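Home | Catalog | For Authors | About Us | Contact

About Vulthorpe Press

Vulthorpe Press is a small scholarly publisher of books in anthropology, social history and religious studies. We started with a reprint series of village studies that had gone out of print, and added new work three years later. The list now stands at 158 titles, of which 115 are still available in paperback. 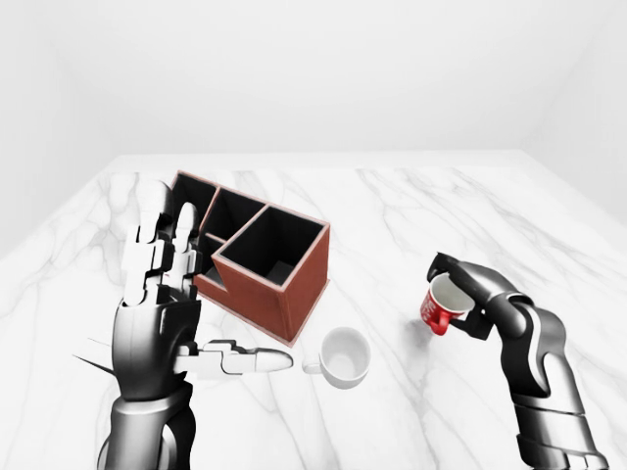
Most of our authors are writing their first book. Many of them come to us with a dissertation, and the work of turning it into something a reader outside the department can follow usually takes two rounds of revision. We ask for a plan before we ask for chapters. Authors sort their field notes in different ways, on cards, in spreadsheets, or in a wooden organizer box like the reddish-brown one on the marble tabletop, and we don't mind which, as long as every quotation can be traced back to its source. Each manuscript goes to two outside readers. Their reports are sent to the author in full.

Our longest-running series is the Isaksson Studies in Kinship, with 51 volumes in print. It covers marriage, inheritance, adoption, naming and burial, and is open to work on any region. The Walport Papers are shorter, up to 40,000 words, and suit a single argument or a translated text with commentary. Proposals for both series are read in January and again in June.

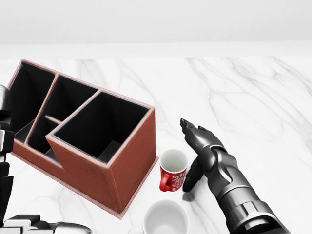 Manikandan Kaimal
Managing Editor

I joined the press as a copy editor and took over the list when Ajith Rai moved to rights and permissions. There are 11 of us on staff. Four work on editing, three on production, and the rest look after sales, accounts and the warehouse. We don't have a separate marketing department, so the editor who takes on a book also writes its catalog entry and sends out review copies.

Typesetting is done in house, including diacritics and non-Latin scripts. Printing is done by Stekex, who have handled our books since the second catalog. Indexes are prepared by the author or by a freelance indexer, at the author's choice.
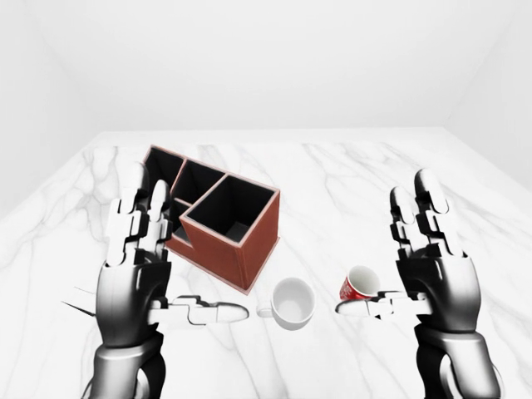
We pay royalties from the first copy sold and do not charge authors a publication fee. Translation rights stay with the press for five years and then return to the author if they haven't been used. Requests to reprint a chapter in a course reader should go to Ajith Rai, who normally answers within two weeks.

The office is open to visitors by appointment, 9:30 a.m. to 4 p.m. Desk copies for teaching can be ordered through the catalog page.

Share this page: 6 shares

This site uses cookies to remember your basket. Accept | Settings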